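2026-09-23

Thread on rate books, for anyone trying to work out which house their people lived in. I've spent most of the winter on one house in Reltley and I think I have it now.

Background. My great-grandparents moved to Reltley when he got work at the Hviid sawmill. Family story says they lived "on the hill, past the church, in the house with the long verandah." There are three churches in Reltley and most of the town is on a hill.

I had three addresses for them. My grandmother's birth certificate says Mill Street, Reltley, no number. The electoral roll says Mill Street, no number. A school admission register says 22 Mill Street. I took the number and ran with it for years.

I've stood outside 22 Mill Street. I've got photos of my kids outside 22 Mill Street. It's a nice weatherboard cottage with no verandah to speak of. I assumed the verandah had come off in some renovation.

In March I finally ordered the rate books. They aren't indexed and they aren't online. The council sends you scans by year and ward if you fill in the form and pay the copying fee. Ask for two or three years either side of the one you want.

If you haven't used them, a rate book lists each property with an assessment number, the owner, the occupier, a short description (house, land, shop), the street, and what was owed. It's a ledger, so the same property usually turns up on nearly the same line from one year to the next.

My great-grandfather is under assessment 1132. Occupier, not owner. Mill Street, "W.B. house and land." The owner column says Hviid, so it was a mill house. I had no idea. Everyone in the family talks as though they bought it.

That explained one thing straight away. They left Reltley the same year he left the mill, and my aunt always thought there'd been a falling out with the neighbours. If the house went with the job, they'd have had to move anyway. I can't prove that was the reason but it's a simpler one.

Next problem. The rate books for those years have no house numbers at all. Streets were walked in order, up one side and down the other, so position in the list is all you get. You need something fixed to count from.

Fixed points I used: the Methodist church, the corner hotel, and the lane. Churches are handy because they're often written in with "exempt" beside them. Hotels are good because the licensing records give you the exact block.

Counting from the hotel, assessment 1132 comes out further up the street than the present number 22. Quite a bit further. I counted it again from the church end and got the same place.

So I went looking for a renumbering. The local paper had it in a council report, one paragraph between a drain and a stray horse. Mill Street was extended down to the railway and the numbers were started again from the new bottom end.

Old 22 became 40. The school register used the old number. I'd been looking at the wrong house the entire time, and I'd told two cousins it was the right one. I've written to both.

General rule I now follow: any house number from before you've checked for renumbering is a clue and nothing more. Same goes for street names. Reltley had two Church Streets until somebody complained about the mail.

How I recorded all this. I use Stilteck for the tree, and it wants a place to be a single thing with a single name. Put in "22 Mill Street" and it happily merges everybody who ever lived at either 22.

My workaround is to name the place by its assessment number and put the street number in the notes with the years it applied. So: "Reltley, Mill Street, assessment 1132", then the old number, then the new one. It looks clumsy in the printed charts. I can live with it.
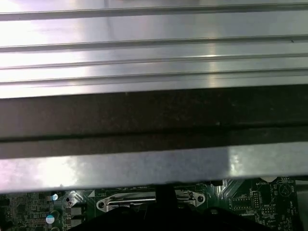
Aluminium heatsink, close up.

Some things in the rate books I'd have missed on a quick read. The occupier's occupation is there in some years and blank in others. He goes from "labourer" to "sawyer" between one book and the next, and I'd guess that was a pay rise.

The description changes too. "W.B. house" becomes "W.B. house & shed." The valuation goes up a little at the same time. Small thing, but my grandmother used to talk about her father building a shed, and I'd never had a date for it.

Names in pencil over names in ink usually mean a change of occupier partway through the year. In the last book ours is crossed out in pencil with a new name above it. That narrows the move better than anything else I have.

Watch the spelling. Our surname is spelt three ways in five books, and one year the clerk has swapped his given names. I only knew it was him because the line above and the line below hadn't changed. Always read the neighbours.

Actually reading the neighbours turned up the best find of the lot. Two doors along is a widow with my great-grandmother's maiden name. I'd lost track of great-great-grandmother after her husband died and had her down as "possibly remarried."

She hadn't remarried. She was renting two doors from her daughter. From there I found her burial at Jendura, which is the old general cemetery out on the river road. I'd searched the Reltley cemetery more than once and never thought to look there.

The Jendura register gives her age, the undertaker and the plot. No headstone, according to the transcription. Row and plot are clear enough that I should be able to stand in the right spot when I next get down that way.

She was buried on the 23rd and the paper has a short notice two days later. It lists "a daughter of Mill Street." Very glad of that. It ties the rate book to the burial without me having to lean on the surname.

A few questions from replies, answered here so I don't do it six times.

Do all councils still have their rate books? No. Some went to the state archives, some to a local historical society, and some were lost or thrown out at amalgamation. Ask the council first, then the library's local studies room, then the archives.

Is it worth it for renters? Yes. Mine were renters and I got five years of detail. It's boarders and lodgers who don't show up. If your bloke lived in a boarding house you'll find the landlady and that's it.

What about farms? Same idea, but shire books instead of borough ones, and you'll get parish and allotment in place of a street. Have the parish map open beside you. I find those easier than towns, as allotment numbers mostly stay put.

Can you use the valuation to say whether a family was well off? Only against the rest of the same street in the same book. I wouldn't compare across towns. Our place was on a par with the other mill houses and well under the hotel.

How did I confirm number 40? An old sewerage plan. It shows the outline of each building on its block, and the one on our block has a verandah across the whole front and down one side. None of the others on that side of the street has one like it.

And "on the hill, past the church" works from there too, if you're walking up from the mill. From number 22 you wouldn't have reached any church. I should have noticed that ten years ago.

The house is still there. I've only seen it on street view so far. The front's been closed in with louvres but the roofline looks right against the plan. I've posted a letter to "the owner" and I'll see what comes back.

Still to do: Hviid wage books, if they survive. The historical society thinks there's a box of mill papers that hasn't been listed. They open Saturdays and I've put my name down.

Also need to redo the captions on a whole album of photos that say "the family home." They now say "22 Mill Street, not ours."

If you've got people in Reltley in the mill years, send me the surname and I'll check it against the scans I have. West ward only, and I can't post the pages themselves, but I'm happy to look up a line.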